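# Paper bags or plastic for takeout and leftovers? And what do you put on the bottom?

Posted in Kitchen & Home, June

**tomar_lane**

Okay, so I've been packing food for my sister's lunch counter a few mornings a week (she's short a person until the end of summer) and I cannot get the paper bags to behave. I pack up to 70 orders before noon, most of them one hot thing and one cold thing, plus a napkin and a fork. The bags are the white kind with rope handles and a red printed panel. By the time people pick them up, half of them are leaning over like they're tired, and last week two had the bottom go soft.

My sister used to buy Durkirer bags and liked them, but her supplier stopped carrying them and now we get whatever is cheapest. I don't want to go back to plastic if I can help it. The customers like the paper, and I like it too – it folds down nice and it doesn't make that awful noise.

My routine right now is that I open a bag, stand it up, and load it straight from whatever I've got the food laid out on. I've tried sliding things in with the bag on its side and that was worse, I had coleslaw in a place I don't want to talk about.
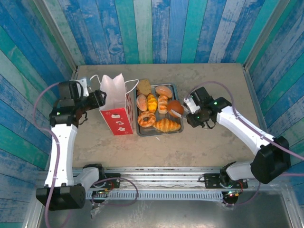
The other thing is space. The packing spot is small and I've only got room for the one bag plus the food next to it, so doing them assembly-line style with ten open bags isn't going to happen. Everything gets done one at a time. I can do one in maybe a minute if nobody is talking to me.

So what I want to know is, does double bagging help with the soft bottoms or is that just spending twice the money? Is there some order I should be loading things in? And does anybody put a piece of cardboard in the bottom, or is that silly for a lunch-size order?

---

**Hammad Dogar**

I packed for a catering place for five years, so I have feelings about this. Long answer, sorry.

First, the soft bottoms. Nine times out of ten that's steam and not a leak. You put a hot container in, fold the top over tight, and the steam goes down the sides and sits in the bottom fold. Leave the top open as long as you can. Fold it only when the customer is there, or fold it once, loosely, and skip the staple. We used to staple everything and the bags came out like wet socks. Once we quit stapling, the complaints pretty much dried up (ha).

Second, loading order. Heaviest and flattest thing goes in first, always, and push it right down so it touches the bottom all the way across. If the container is smaller than the bag, put it in the middle and tuck the napkins down one side to hold it there. The leaning is almost always from a box sitting in one corner. Cold stuff goes on top of a napkin on top of the hot stuff, or next to it if the bag is wide enough. Fork goes in last, down the side, so people can find it without digging.

Third, cardboard. Not silly! We cut ours from the cartons the cups came in. You want it a hair smaller than the bottom of the bag so it drops in flat. I wouldn't do it for a sandwich and chips, but anything with soup or a lot of sauce, yes. It's cheaper than double bagging by a mile, and double bagging didn't do much for us anyway, both bags just got damp together.

One more thing – before you load, stick your whole hand in and push the bottom corners out square. Takes a second. A bag that isn't opened all the way is going to lean no matter what you put in it. And check the size you're getting now. The cheap ones tend to be narrower and taller, and those tip over if you look at them wrong.

---

**brimell_kitchen**

Just use plastic lol. Or get sturdier ones. We buy the Meso ones and they're fine.

---

**tomar_lane**

Thank you Hammad!! I did the hand-in-the-corners thing this morning and felt pretty dumb for never doing it before. I also left the tops open and only folded when people came up to the counter. No soft bottoms, but it was a slow day and mostly sandwiches, so I'm not calling it fixed yet.

You're right about the size too. I found one old Durkirer bag in the back and stood it next to the new ones, and the new ones are skinnier and taller. My sister has a case of 1,127 left (she wrote the number on the box, I don't know why it's such a weird number), so I'll be using those up before I get any say in what we order next.

I'm saving the carton from the cup lids for cardboard. Does it matter if the printed side is facing up?

---

**Hammad Dogar**

Plain side up, toward the food. Doesn't touch anything if your containers are closed, but it looks better when somebody unpacks it at their desk.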